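Kitchen Gallery — The Counter at Trallow

Trallow is a rental kitchen on the ground floor of the old Rerar building. We refitted it last October and it has been in use since. The full set has 19 pictures; the counter is first, and the notes below go with the rest of the room.

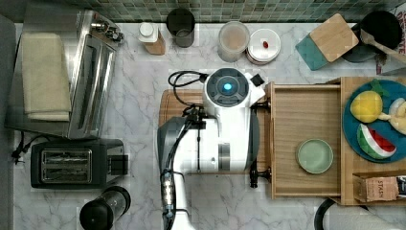

The counter

Marble top, green mosaic tile behind it. The toaster oven, the two-slot toaster and the blender base stay on the left side. The cutting board is wood, and so is the drawer, with a small mint-green plate in it. The plush lemon and watermelon slice sit on the teal plate on the tray.

What was kept

The marble came with the room. We had it cleaned and resealed for $258, a lot less than a new top. The tile is new, from Buladham — we ordered 4 spare sheets and still have them in the closet.

The drawers

Built by Hämäläinen, a small shop two streets over. They came to $432 with the runners. The first set stuck in damp weather and was planed down in the spring.

Using the kitchen

Open from 7 a.m. Plates go back in the drawer, boards get washed by hand and stood up to dry. Please unplug the toaster before you leave. Bookings are taken at the front desk in the Rerar building.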